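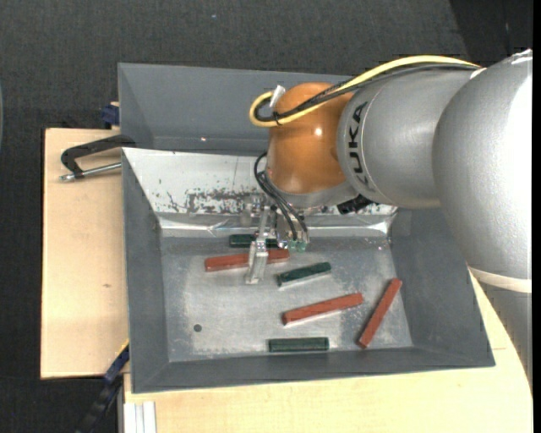 Week 6 – Adornment, marriage and the market

Course convenor: Inna Sydorenko
Tutorials: Antonina Hutsuliak
Notes revised 2021-04-06

Last week's lecture dealt with bridewealth. This week we turn to small objects exchanged between spouses, and to what happens when such objects are sold to strangers.

1. Objects and promises

In many societies a marriage is marked by something worn: a ring, a cord, a belt, a dyed scarf. The object may be public or kept out of sight. Students should separate three questions when reading the case material. Who gives the object? Who is allowed to see it? What is thought to follow if it is lost?

2. Case study: the knotted cords of Susitz

In the market town of Susitz, brides were given a red cord by an older aunt on the mother's side. It was tied under the clothing and was not discussed with men. Hutsuliak's household survey reached 754 married women, of whom 210 still owned a cord. Few had tied it themselves.

Traders from Rumell later began selling ready-made cords with the claim that they kept a husband faithful. Older women objected to the sale more strongly than to the claim. In their view a bought cord had no giver, and so carried no duty on either side.

3. Reporting and rumour

Newspapers tend to treat such goods as a curiosity. Note the usual pattern – a bold claim from a seller, an unnamed buyer, a warning from an elder. The Koval clippings file holds 2,521 items and is a good place to test whether this pattern holds outside the Susitz district.

Reading for tutorial

Sydorenko, "Gifts Without Givers", chapters 2 and 3.
Hutsuliak, survey notes, Jirkitz reading room (short loan only).

Please bring one page of written comment on section 2. Late work is covered by the course rules.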